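Prollen four-cube shelf unit: seven months on

I bought the Prollen in October to replace a bookcase that had been sagging since two houses ago. It's the low version, four cubes across on a plinth, sold here by Ruawai in oak, white and a grey they call Harbour. I got the oak. It's veneer over particleboard, which Ruawai states on the product page, and the edges are taped on all sides including the back.

First, the delivery. It came in two flat boxes, and the heavier one had a crushed corner. The damage stopped at the packaging. Assembly took me an evening on my own. The instructions are drawings only and they're decent, apart from step 7, where the divider is shown from behind without saying so. I put it in backwards, found the predrilled holes facing the wrong way and had to undo six cam locks to turn it around. If you're building one, look for the raw edge on the divider. It goes to the wall.

The hardware is cams and dowels, plus a wall strap and one long screw. The strap is fine but the screw supplied is for timber studs only. We have plasterboard with steel studs behind, so I bought a proper toggle from the hardware shop. Please do fix it to the wall, even though it's a low unit. Kids climb on low things too.

Strength is where it beats the old one. I've had the bottom row loaded with cookbooks and a slow cooker since the day it went up, and a steel ruler laid along the shelf shows no gap under it. The top has held a record player and a lamp. The back panel is a proper panel that slides into a groove, so the unit doesn't rack sideways when you push it. My old bookcase had a folded sheet of hardboard held on with nails and you could make the whole thing lean with one hand.

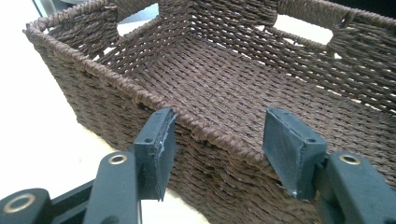 The finish is a mixed result. The veneer has a nice open grain and the colour matches across all the panels, including the replacement shelf I'll get to shortly. It marks easily, though. A glass left overnight put a pale ring on the top that hasn't come out, and I've since given the top two coats of hard wax oil. That darkened it slightly against the sides. I can see the difference in the afternoon and my partner says she can't.

The cube openings are a bit smaller inside than the outside measurements suggest. Check the internal figures before you buy anything to go in them. The drawing on Ruawai's site gives the overall width as 1,504 mm, and mine measured exactly that, but the dividers and sides all come out of it. Large art books go in lying down. LPs fit upright with enough room to get your fingers over the top.

Now the replacement shelf. One of mine had a chip in the front edge under the protective film. I emailed Ruawai with a photo and got a reply the next morning from Jarrah Bolger in their parts team, who asked for the batch sticker and nothing else. The new shelf turned up the following week at no charge. They didn't want the old one back, so it's now a bench for seedlings in the shed.

I looked at two others before buying. The Plistar is cheaper and comes in more sizes, but the back is open, and I wanted something I could push against a wall without cables poking through to the front. The Gurnent is solid timber and a much nicer object. It was also $1,902 before delivery, and I had set myself a limit of $1,000 for the lot -- shelf, wall fixings and the oil. The Prollen came in under that with enough left for a dinner out.

A few smaller things. The plinth is set back, so you don't kick it, but dust collects underneath and my vacuum head won't go in. The adjustable feet only adjust at the front -- a nuisance on our floor, which falls towards the back wall. I used packers. There was a glue smell for the first fortnight, strongest inside the end cubes, and it has gone completely.

I'd buy it again at the same price. If you put drinks down without coasters, oil the top before you start using it, or go for the white, which is melamine and wipes clean.

Four stars. One off for the feet and the ring mark, though I'll admit the ring was my glass.

Posted March 10, 2026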